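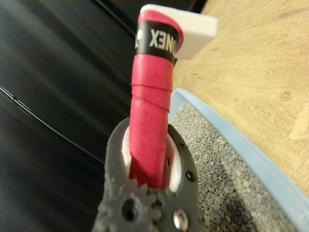
Week 4: Swing, spin and the kitchen-table physics of rackets

Hi all, notes from this morning, typed up fast so forgive the gaps. We picked up where Zewditu Teshome's guest session left off, with torque. Remember, a racket is a lever and your wrist is the poor thing at the short end of it!

Balance point first. Rest the shaft on one finger and slide until it stops tipping. Head-heavy ones feel slow to start but carry through the shot (I love them, my elbow doesn't). Write your balance point in the lab book, in millimeters from the butt end, please.

Then grip. A thicker handle lets you resist twisting with less squeeze, so fresh overgrip changes more than comfort. Friction goes down when your palm sweats, and we'll measure that properly in the Benavides lab next time.

Reading: Penner, chapter 4, up to the bit on moment of inertia. Skip the derivation unless you enjoy that sort of thing. Problem set is due at 5 pm, in Darlene Penner's box, stapled!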